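Teaching by hand: notes for the Pirnbridge talk
2/29/24

Slide 1. Say hello, thank Sheena Morrison for the invite, check they can hear me at the back. Don't start with the history bit again, it went on far too long at Taltgate!

Slide 2. Ask who's taught someone to ride a bike. You can talk about balance all afternoon, but at some point you grab the saddle and run. Showing a robot a job is a lot like that – you do the job yourself, with the robot's own sort of hand, and it learns from the recording.

Slide 3. Two ways of doing it. Remote control first: you sit at the controls and the arm copies you (lovely when it works, slow when you're new to it). Then the hand-held way, where you carry the gripper about and just get on with things. I much prefer the second and I'll say so. Murdo Matheson will disagree from the third row, let him.

Slide 4. Numbers, keep it quick. On the Brornum shelf job we recorded 100 demonstrations and kept 93. The rest were mostly me changing my mind halfway to the shelf, so tell the story about the teabags if there's time.

Slide 5. Habits. Go slower than feels natural. Finish the movement you started, even if it's a bit ugly. Vary where you stand and which item you go for, or you'll end up with a robot that can only do it from one spot (ask me how I know).

Slide 6. Leave this one up while I talk about working in a busy room. People walk about, there's stuff on the floor, the light's all over the place, and I want that in the recordings.

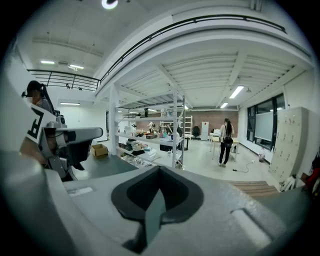
Grippers up close, stocked shelves in the middle of the room, people getting on with their day.

PAUSE HERE, drink some water.

Slide 7. Questions. If someone asks about cost, send them to Murdo. Leads and adaptor back to Sheena before the coffee break.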